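Resources > Office safety > Kincombe walk-round

Kincombe walk-round: desks, shelves and the back stairs

My October list, with my grumbles left in. Tick, cross or N/A, and please write something next to a cross!

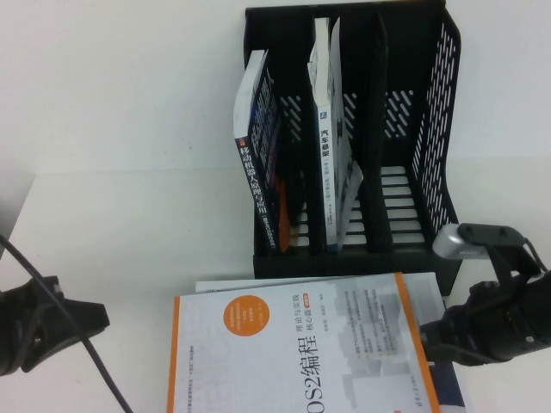

Hatice Karakaya asked whether desktop racks and files count as storage or clutter, as last year's form had them under both. Storage, I say, so they're in section 1 now.

1. Desks and storage
[x] Books and files upright or flat, nothing about to topple. Mostly fine, though a leaning book always makes me twitchy.
[x] Heavy boxes below shoulder height
[ ] Shelves fixed to the wall. The Evlow unit by the printer still wobbles (I gave it a good shove). Bracket ordered.

2. Walkways
[x] Main aisle clear, 80 cm at the narrowest
[ ] No trailing leads. Two fan heaters on one extension, again. I've unplugged them and left a note, a polite one!
[x] Mats flat. The Britex one has stopped curling, hurray.

3. Back stairs
[x] Handrail firm
[ ] Lights working. Top landing is out, so go up the front way after 4 pm until it's fixed.

4. Fire
[x] Extinguishers in date
[x] Doors close by themselves
[ ] Call point by the Kamata copier not blocked. Paper stacked in front, 40 reams of it. Lautaro Olivares is getting it moved.

Crosses get looked at again in November, stairs first.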